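Section 4: Folding and Setting Up Your Paper Boxes

Welcome to the fun part! By now you've sorted your card, picked your colours and cleared a bit of table, so it's time to turn flat sheets into something with sides. This section of the Treven folding guide covers the faceted box, the shape most people want to try first (and the one I still make more than any other). Take it slowly the first time and you'll be flying by the third.

Before you start

You'll need:
One square sheet of coloured card or heavy paper
A bone folder, or the back of a teaspoon
A ruler
A pencil, sharpened
A light-coloured surface to work on, so your edges show up well

Note: Any colour works, but mid-tones are lovely for this shape. Orange is my favourite because every panel catches the light a little differently, and you can see straight away if a fold has wandered.

4.1 Marking the sheet

1. Lay the sheet with its good side facing down.
2. Rule a faint line from one corner to the opposite corner.
3. Turn the sheet a quarter turn and rule the second diagonal. The two lines should cross right in the centre.
4. Make a small pencil tick halfway along each edge.

Caution: Press lightly. A heavy pencil line leaves a groove, and the card will want to fold there whether you like it or not.

4.2 Making the long creases

1. Hold the ruler along the first diagonal.
2. Run the bone folder down the line in one smooth pass, then once more with a bit more weight.
3. Lift one side of the sheet against the ruler until it stands up by itself.
4. Take the ruler away and bring the corners together. Line them up before you press anything flat!
5. Smooth the crease from the middle out to each end.
6. Open the sheet and do the same along the second diagonal.

Give yourself plenty of room for this step. The long crease sets the direction of everything that comes after it, and it's so satisfying when it comes out crisp from one end to the other.
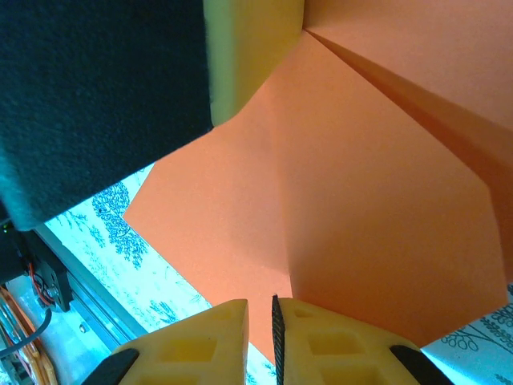 Once the long creases are in, the card starts to have a mind of its own, and I mean that in the best way. It will spring up off the table when you let go. Let it. The softer folds come next, and they're easier to place while the sheet is half open.

4.3 Adding the soft folds

1. Bring each corner in to the centre, one at a time, and press the fold with your fingertips only.
2. Open all four corners again.
3. Fold one edge in to meet the centre, then open it. Repeat with the other three edges.
4. Look at the sheet from the side. You should see gentle ridges, with the long diagonals still the sharpest lines of the lot.

Note: If you're using thick cardstock, score these folds as well. Hawi Alemayehu, who tested every page of this guide, scores all of hers no matter the weight, and her corners are beautiful.

4.4 Raising the sides

1. Fold two opposite corners to the centre and leave them there.
2. Fold the long edges in over them, then lift both up to make two walls.
3. At one open end, push the card inward with your thumbs. The creases you made earlier will guide it into place.
4. Bring the end flap up and over, and tuck its point down to the centre of the base.
5. Turn the box around and do the other end.

Caution: If the card resists, stop and check which crease is fighting you. Forcing it can crack the surface, and a crack in coloured card often shows white.

4.5 Finishing touches

Run a finger along the inside corners to square them up. If a wall bows outward, pinch it at the top edge and hold for a slow count of four. A tiny dab of glue under each tucked point will keep the base down, though plenty of boxes do perfectly well without it.

To make a lid, start again with a sheet slightly larger than the first — the width of a matchstick is usually enough — and follow the same steps.

Storing your boxes

Keep finished boxes out of strong sun, as coloured paper can fade. Stack them open side up, with the smaller ones nested inside the bigger ones. Lids go in a separate pile. For twisted lids and dividers, turn to Section 5.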